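About us

G'day, and thanks for wandering over to this page. I run Cellden, a small automation workshop, and I'm the one who answers the phone, writes the quotes and burns the toast at morning tea. We build and set up small robot cells for places that never thought they were big enough to have one - joinery shops, a seed packer, a fellow who makes letterboxes. I started in the back half of a rented shed with one bench and a very patient landlord, and we've since taken over the front half too.

We're a team of 4. Two of us came out of maintenance fitting, one from teaching high school maths, and one from a bakery (she reckons dough is harder to handle than anything we've thrown at a robot, and I'm not going to argue with her). None of us set out to work in robotics. We got here by fixing things that other people had stopped using, and I think it shows in how we work. If a job can be sorted with a better shelf, I'll tell you to buy the shelf.

Most people meet us at an open day, so I'd better tell you how those go. The first one was on April 12, 2019, and I'd catered for a couple of dozen people. We had 214 through the roller door! We ran out of sausages before lunch, the car park at Woldegiorgis Timber next door filled up (they were very good about it), and I lost my voice explaining the difference between teaching an arm and programming one. By the end of the afternoon there were kids sitting on upturned crates giving advice to the robot, some of it quite good.

We've run an open day every year since, usually in July when the workshop heaters make us popular. The format hasn't changed much. You sign in at the desk, grab a cuppa and have a wander. The Rarnine cell is on your left as you come in, doing its pick and place work behind the guard, and you can watch that one for as long as you like. Down the back is the hands-on bench, where we set out everyday stuff and let visitors have a go at showing the arms what to do. It's slower than people expect. Somebody always wants it to go faster, and somebody else always tells them to leave it alone, and I'm usually standing there with a mug trying to look neutral.

We do ask that you wear closed shoes and tie back long hair. Prams are fine, dogs aren't (sorry, we learned that one the hard way with a kelpie and a tray of washers). Under twelves need a grown-up with them at the bench. There's a ramp at the side door and we can turn the compressor off for a quiet hour if you ring ahead.

If you can't make an open day, we do workshop visits for schools, TAFE classes and businesses, and we'll run a demonstration around your own parts if you drop a box of them in the week before. Please do this! A demo with your own brackets tells you far more than one with our foam blocks, and it gives us time to find out what's awkward about them before you're all standing there watching. Bring the ugly ones as well as the nice ones. One visitor brought 1,000 identical plastic clips, every one of them tangled with its neighbour, and we learned more that morning than we had all month.

The bench set-up is called Plulen, after a typo on an early invoice that we all got fond of. It's two small arms on a shared rail, and hand tools in a clear tub are one of the things we like to put in front of it.

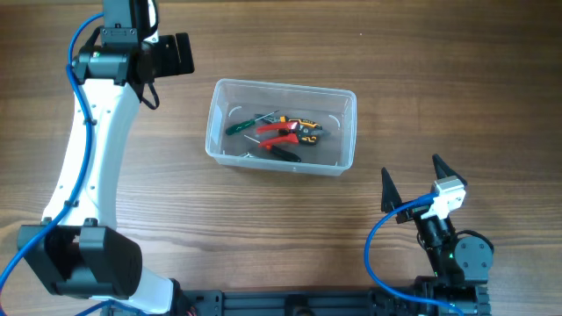 Can we try the arms ourselves, or is it only for watching?
You're welcome to try them. One of us stays beside you, shows you where to keep your hands, and gives you a few minutes on the bench before the next person has a turn.

Since we opened the doors we've signed 2,956 names into the visitors' book, which is an actual book, with a biro on a string. A fair few of those people have come back as customers, and a couple came back asking for work. We're always happy to talk about either one, though I can't promise a job every time.

To book a group, ring the workshop on a weekday morning and let it ring for a bit, as I'm probably down the back with my earmuffs on.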